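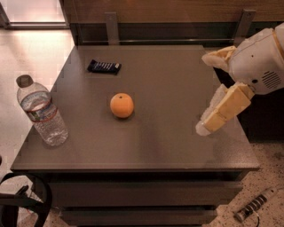

Section 4: Setting up the pick area and teaching the first pick

This section covers the work surface, the test objects and the first taught pick. It assumes the Prikitov arm is fastened to its stand and the Coltamine controller has passed the power-on check in Section 3. If the controller still shows an amber light, go back and clear the fault first.

4.1 Choosing a surface

Almost any bedside table, bench or low cabinet will do, provided it has a flat top and does not rock. A matte finish in a plain colour works best. Grey is good. Glass, gloss white and strongly patterned tops confuse the object finder and should be covered with a sheet of dull card.

The top needs to sit within 700 mm of the shoulder joint, measured to the farthest point you want the fingers to reach. Measure this with the arm parked. Guessing by eye is the usual cause of reach errors later on.

1. Push the furniture into position and check it with a spirit level. Pack under the feet if needed.
2. Tape any loose drawers shut.
3. Look along the back edge for brackets, rails or anything else that stands up above the top. Enter each one in the Obstacles screen with a margin of 40 mm.
4. Run power boards and cords along the floor on the side away from the stand wheels.

CAUTION: The arm does not know about anything you have not entered. A wall, headboard or bracket left off the Obstacles screen will be treated as open air.

4.2 Placing the test objects

Use three household items with different shapes. The default object library has entries for a small plastic water bottle, an orange and a wrapped candy bar, and these are enough to exercise all the grip presets.

1. Put the bottle toward one side of the top. The cap must be screwed down firmly.
2. Put the orange near the middle.
3. Lay the candy bar flat, farther back than the orange.
4. Leave the side nearest the hand clear so the fingers have room to come in.

Note: Objects do not have to be square to the edges. A bar lying at a slight angle is fine, and so is fruit with the stem facing up.

Note: Keep a full bottle off the surface until you have finished 4.4 and are happy with the grip. Water in the wrist housing is not covered by the Naresberg kit warranty.

4.3 Approach position

The approach position is where the hand waits before every pick. It should be above the top, to one side, with the fingers open and well clear of the objects.

1. On the controller, select Teach, then Approach.
2. Hold the enable switch and guide the wrist in slowly from the side. Do not push on the fingers themselves.
3. Stop when the lower finger is over the near part of the top. The upper finger should be hovering, with nothing touching.
4. Open the fingers fully and wait 4 seconds for the joint readings to settle.
5. Press Store. The controller beeps once.

If you hear two beeps, one of the joints is too close to its limit. Move the stand a little closer to the furniture and start again from step 1.

CAUTION: Keep your hands out of the space between the fingers whenever the enable switch is held. Anyone sharing the workshop should be told before you start.

4.4 Teaching the first pick

Start with the orange. It is forgiving to grip and will not tip over the way a bottle can.

1. Select Teach, then Pick, then Round.
2. Guide the hand from the approach position until the rubbery pads are on either side of the fruit.
3. Set grip force to Low.
4. Close the fingers using the thumbwheel – not the Auto Close button, which uses the force setting from the last job.
5. Lift the hand a few centimetres. If the fruit slips, lower it, raise the force by one step and try again.
6. Lower the hand, open the fingers and back out along the same path.
7. Press Store.

Run the stored pick at the slowest speed with one hand near the stop button. Each run is logged, and the log holds 1000 entries before the oldest are overwritten.

For the bottle, choose Upright and grip below the label, where the ridges give the pads something to hold. For the candy bar, choose Flat. The fingers come down from above on this preset, so check the height of the top in Settings before the first run.

4.5 Parking the arm

Select Park before you switch off or leave the room. The Brynjólfsdóttir brake kit, if fitted, locks the shoulder once the arm is home. Without it, rest the wrist on its cradle by hand, then turn off the controller at the power board.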